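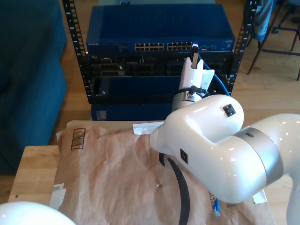
Workshop > Grants > Paker small build fund > Progress report 2

To: Charmaine Mtshali, Paker
From: Eugénie Chauvin, for the Pidgate shared workshop

You asked for a plain account of where the two-arm sorting build stands. It is behind the plan we sent you, and I am less sure of the plan than I was in May.

Money
We have spent $238 of the parts budget since the last report, mostly on cable and bolts. Valentin Hervieu wants another $200 for a second power supply. I have told him to wait until the first arm repeats a move well enough to justify it.

Mounting
I was against hanging an arm under a board from the start, and Spyros Vrettos was for it. His case is that it keeps the bench clear and gives a better reach into the bins. Mine is that wood moves. The base hangs from a black plate bolted to the underside of the board, and the plate itself doesn't worry me.
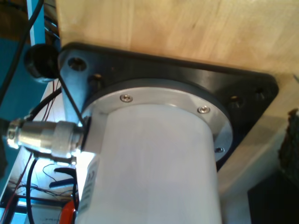

Stiffness is the number I care about, and we don't have a good one yet. Spyros ran 40 pick moves at half speed and logged 39 as good, but he did the judging by eye and he also wrote the program. I don't count that as a test. Gwenllian Phillips has agreed to repeat it with a dial indicator on the board. She also wants the wiring dealt with first, and I agree: the metal connector sticks straight out from the side of the white base, with a lot of thin wire near it, and one snag there could cost us a week. The Joly clamps we bought for strain relief are too big and will go back.

The board has marks and gray patches on its face. I can't tell you whether any of them matter. Gwenllian will check it for flatness before we put more load on it.

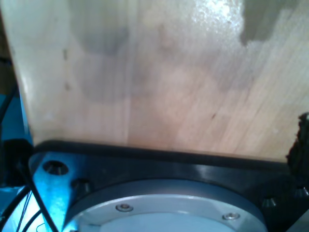
Software
Pritorex, our name for the control program, runs one arm at a time. Running both together was promised for this report and isn't ready. Valentin says the trouble is network timing. He may be right, but he said the same about the last fault, and that was a bad setting.

Next report
Dial indicator readings, with the raw log attached. If the board flexes more than we allowed for, I will ask to move the remaining money to a steel frame.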